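Wamex and Cabral publish shared good-practice guide for robot arms in offices
Jul 23, 2024

Plenty of us have wondered what the house rules ought to be when a robot arm moves in beside the desks, and now two neighbors in the field have kindly written theirs down. Wamex and Cabral released the Rurnetti guide this morning, 34 pages of everyday advice on setting up, clearing and sharing a tabletop with a working arm.
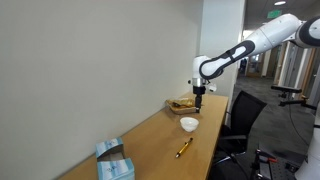
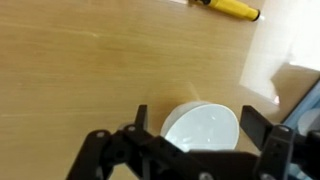
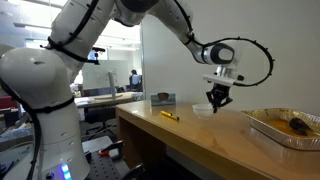 A gripper and a small white bowl, at the table.

What the guide asks for
Much of it will sound familiar (and a good thing too!). Teams should agree on who may start the arm, keep the stop button within reach of a seated person, and write down every change to speed limits. There are 6 short checklists at the back, and the one on cables is a real pleasure to read.

Comments are welcome through September, and Mamilex will host a free online reading for anyone who would like to go through it in company.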